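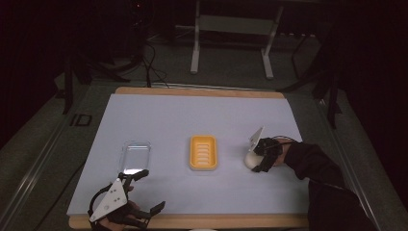 Soap dish month at robot club

So our club at Phelan has a new project, Gasumon, and it's all about picking up bathroom stuff! We work with hand-held grippers, one per hand, and my thumbs are still sore. The goal is 2000 good grabs before we go up against Humisach in April – we're at 403 now.

The yellow dish is my favorite. It has five slots in the bottom and a white base, and I keep trying new ways to come at it. 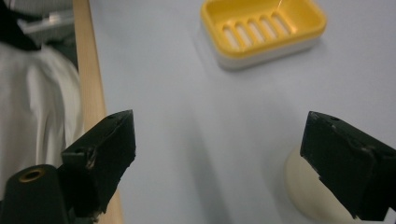
What's next

New finger pads, then a team name (I'm voting Gondholm).

Contact me | © Phelan robot club blog | Back to top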